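About Kondgate Family History

Hello, and thanks for stopping by. I'm Leopoldo Beltrán, and Kondgate is my little family history firm. I trace people's ancestors for a living, which still strikes me as a very lucky way to pay the bills.

It started with my grandmother's biscuit tin. She left me a bundle of letters signed by somebody called Fogh, and not one person in the family could say who Fogh was. I spent the whole of one May in record offices (I was meant to be decorating the spare room) and found him in the end -- a ship's carpenter who had lodged with my great-grandparents, married their eldest daughter and changed the spelling of his name twice. By then I was well and truly hooked. The spare room is still the old colour.

There are five of us now. Between us we read parish registers, wills, census returns, muster rolls and some truly dreadful handwriting. Two of us work mostly on Danish and Baltic families, and the rest of us stick to Britain and Spain, where I have cousins in every second village and can usually beg a bed for the night.

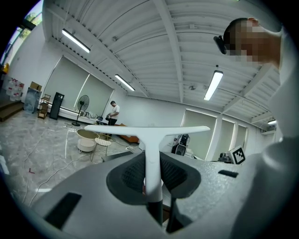 Most people come to us with a name and a rumour. There was a duke, or a shipwreck, or a fortune that went to the wrong brother. I love the rumours! I'll always look into them properly, but I'll also tell you if your duke was a draper. One client, a Mrs Larkov, had been told all her life that her people were bell founders. They kept pigs. She was delighted and had the farm's name painted on her gate.

How it works is pretty simple. You send us what you've got, however scrappy, and we have a chat on the phone. I then write you a short plan saying which records we'd search and what it will cost. If you're happy, we get going, and a typical line takes us up to four months. You get a bound report with a family chart, copies of every record we've relied on, and a list of the places where we looked and found nothing. Please don't skip that last bit -- it'll save the next researcher in your family a great deal of bother.

We do ask you not to send original certificates or photographs in the post. Copies are fine.

We also run an evening class called Alow, named after the lane our first office was on. It's for beginners who would like to do the digging themselves. It lasts five weeks, there's a fair bit of tea, and you'll need a notebook and a pencil (no pens, as most archives won't let you in with one).

If you've a question, do drop us a line through the contact page. I answer most of the messages myself, usually in the evening once the reading glasses have come off.

Page last updated July 15, 2018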